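January 24, 2021. Bench diary, green table

Sunday, so the heating is off and the biscuits are locked away in Clarkel, which is what we now call the tall cupboard. Mamta Tripathi named it. I have stopped asking.

Detergent bottles today. The orange ones have been migrating round the workshop since August, and Walid Bitar finally lost patience when one turned up behind the kettle. New rule, his wording: bottles live on the green table or on the rack, and nowhere a person might mistake them for squash.

Clear caps are the real nuisance. They vanish against anything. Walid wants them kept with their bottles. Mamta wants them in a tub of their own marked CAPS, and has already marked the tub. The tub has since gone missing.

Also: the label order from Floson is wrong again. We asked for 200 small ones and got 2 enormous ones. I could label the building.

Bottles on the green table, Sunday:

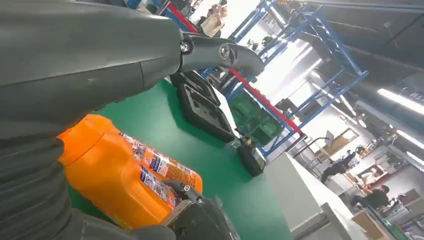
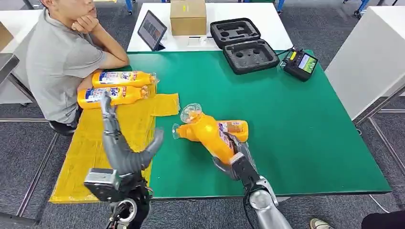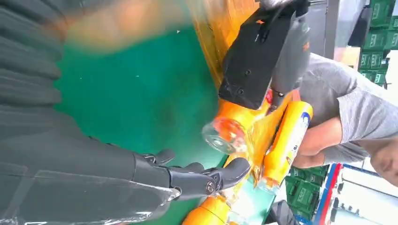 Still to do: ring Floson and be polite. Find out who signed for the Arain parcel, as it wasn't me and Walid says it wasn't him, in the voice he uses when it was him. Wipe the table down before Hinomholm send their people over, and hide the big labels.

Mamta has the key to Clarkel until Tuesday. Bring own biscuits.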